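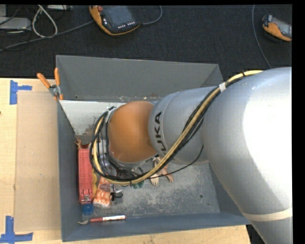
A gray bin on a light wooden tabletop.

About Drustach

Drustach is a school for adults who want to learn bookbinding and paper repair. We teach evening, weekend and full-time courses from our building on Sendel Street, and we run a small repair service for books, albums and family papers.

How we started

Brodie Waaka opened the school after many years of repairing books for libraries and parish offices. The first class had six students and met in two rented rooms above a print shop. Hafiz Oei joined the following spring to teach papermaking and box making. The two still run the school together. Brodie plans the courses, and Hafiz looks after materials, orders and the repair service.

We moved to Sendel Street when the print shop closed. The teaching rooms are on the ground floor, with the paper store and the office upstairs. There is step-free access from the rear parking lot.

What we teach

Most students begin with the Foundation course. It covers folding, sewing, gluing and casing in, and each student finishes with a set of blank books in different bindings. No experience is needed. Tools are provided for use in class, and a basic kit can be bought from the office.

After Foundation, students can move on to Leather Binding, Paper Repair or Boxes and Cases. Paper Repair is taught at a slower pace and in a smaller group. Students work on damaged practice books first and may bring their own in the second half of the course.

The full-time program is called Hoani. It lasts two terms and is meant for people who want to work in the trade. Applicants should bring samples of finished work to the interview.

The repair service

We accept printed books, photo albums, maps and loose documents. Please do not tape torn pages before bringing them in. Hafiz looks over each item and gives a written estimate before any work begins. We do not appraise books or buy them.

The Wastik collection

Our reference shelves hold 341 books and sample bindings, most of them left to the school by the Wastik family, who ran a bindery in town. Students may use them at any time during opening hours. Visitors are welcome by appointment. Items from the collection cannot be borrowed.

Visiting and enrolling

The office is open Monday to Friday. Enrollment for the fall courses opens on Wed 5 June, and forms are available at the front desk or by mail. A deposit holds a place, and the balance is due before the first class.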